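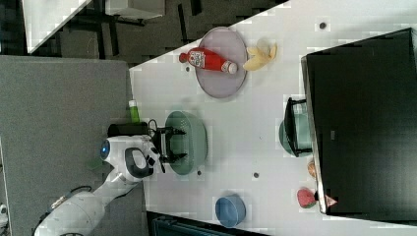

When I moved to Stunbridge in September I had one suitcase and very little idea how people here eat. In my family lunch was the main thing. It was warm, it took an hour, and my grandmother was offended if you stood up before the coffee. At my new office people eat a sandwich with one hand and write e-mails with the other. For the first weeks I did the same, and I was hungry again at three o'clock every day.

Then Despina Drakos, who sits across from me, asked if I wanted to share lunch with her on Fridays. She cooks one week, I cook the next. The rule is that we sit down and the telephones stay in the coat pockets.
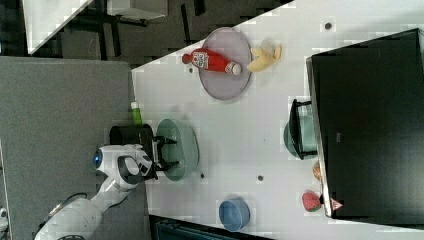 Ketchup on the plate, banana next to it.

My first try was potato soup. I had looked for the right sausage in all of Pomley market and did not find it, so I took a smoked one which was much too salty. Despina ate two bowls and drank a lot of water. The next time I made dumplings after my grandmother's recipe, and these were better, although the butcher and I needed a long conversation about what I meant by "fine".

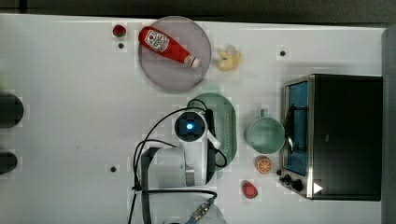

Photo: Kilian Lehner

What I like most is how slowly the talk goes. In a foreign language I need time to build a sentence, and at a quick lunch the subject has changed before I am ready. With a whole hour I can even tell a story – and sometimes the end of it is funny in English too.

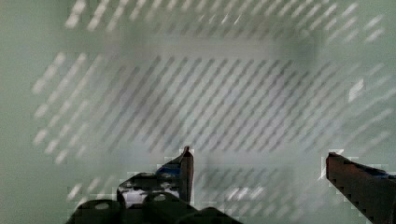

Posted by Emil Bachmann, 11/4/22

Today it was Despina's turn and she brought lentils with spinach. Gilang Saragih from the second floor smelled it on the stairs and asked if there was a waiting list. He will join us next Friday with fried rice, and I have promised to bring a third chair from the meeting room.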